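The Shelf Report

Parcel room gets its letters

Regular readers will remember the November issue, in which I asked for suggestions on how to find a parcel in the parcel room and received mostly suggestions on where I could put the parcel room. Thank you all. The matter has moved on. As of this week the shelves are labeled, or enough of them are that you can no longer claim ignorance.

The system is Mahnaz Jalali's, and it is simple enough that I was suspicious of it for several days. Each run of shelving gets a letter. The letter goes on the front lip of the shelf in thick black marker, on a strip that slots into the little channel made for that purpose. We have owned these shelves for years and I had assumed the channel was decorative.

We did try to do it properly first. Nermina Jurić got a quote from Friesen for engraved plates, 12 weeks' delivery, minimum order of 60. We don't have 60 of anything in there except opinions. So it was strips and a marker, and somebody's neatest capitals.
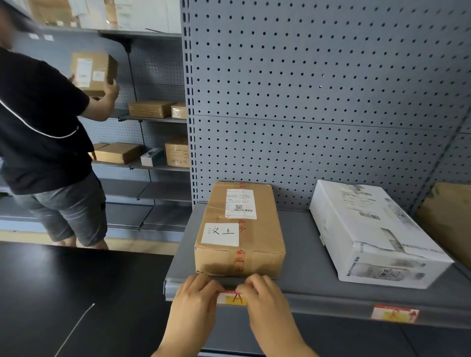

The strips themselves caused more debate than the letters. One camp wanted plain white, to be restful. The other camp pointed out that people come in at the end of a long day, in a coat, holding a phone in their teeth, and that restful was how we got into this. Red and yellow won. It does look a bit like a clearance sale, and two people have already asked me what's been marked down.

A word on where the letters go. They belong to the shelf and they stay with the shelf. A parcel doesn't become an A parcel for life because it once spent a night on A. If you shift a box to get at the one behind it, put it back where you found it, and if you can't remember where that was, leave it on the end section, where one of us will see it and sigh.

Some of you have asked whether the strips peel. Mahnaz says to press along the whole length, both hands, ends first and then the middle. I did mine with one thumb and was made to do it again.

Other business from the same room:

Shipping labels face out, please. I know the box looks better the other way around. It is going to be there for a day and a half and it does not need a good side.

If you write a note on a parcel, tape it to the front, below the shipping label. Notes on top are invisible to anyone under six feet, and that covers most of the people who read them.

Heavy things go low. The bottom shelves are the least popular real estate in the building and I would like to see them catch on. Bending is free.

Anything still there after 14 days gets a phone call from Nermina. I have had the phone call. Collect your parcel.
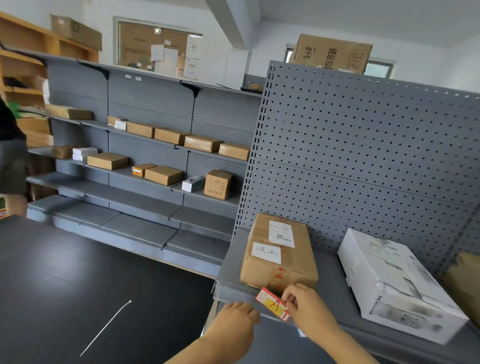

Strips going on at the end section, with the long run of shelves behind.

The Lamville branch has asked to borrow the scheme, which Mahnaz is taking calmly and I am not. They will be using numbers, because Kunville already uses letters and the two branches share a van. I give it until the first wet Monday before something marked A turns up on 4. In the meantime they've asked for our spare strips, and they can have them once we've worked out how many we ruined practicing the letter B.

Still to come is a sheet by the door saying which letter is for what. The first draft ran to 90 lines and included a section on philosophy, so it has gone back for trimming. Until it's up, ask whoever is on the desk. If the desk is empty, go and look on A, and then look on all the others, as you have always done.

Marker pens: we had a full box. Would whoever has them please bring them back, caps on.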